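# Fovel – artificial flower sorting and arranging

Fovel is a set of short sessions in which artificial flowers are picked up, turned, laid down and put together again, all on a plain white tabletop. If you have ever spent an afternoon fussing over a bouquet that wouldn't sit right, you will know more or less what to expect from it. There are 200 sessions in this release, and we're very fond of them!
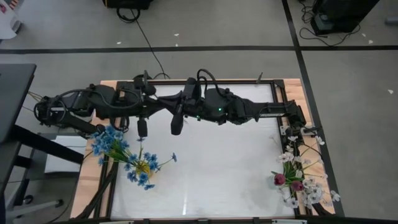
*Rulum*

I chose artificial flowers for the very ordinary reason that they keep. A session usually starts with the flowers laid flat on the white surface, blue ones among them, and goes on until they have been grouped the way the session note asks. The notes are plain text, one per session, and I have tried to keep them friendly and readable – "blue stems together, heads facing the same way" is a typical one.

## What's in the folders

- `bunches/` – 72 sessions that work with whole bouquets
- `stems/` – sessions with single stems, bare stalks included
- `notes/` – the session notes, plus my spelling mistakes

The stems are where most of the patience goes. A long green stalk

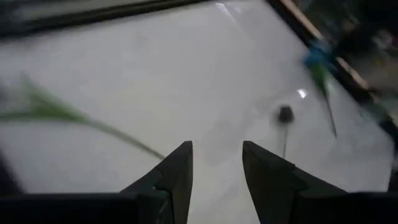

can take up a surprising amount of table, and the forked ones like to catch on their neighbors, so please don't be put off if a stem session runs longer than a bouquet one. I left the slow ones in on purpose.

## Known gaps

Session 14 has no note. A few of the May sessions use the older word "bunch" where the later ones say "bouquet" – treat them as the same thing.

Last updated Monday, October 5, 2026.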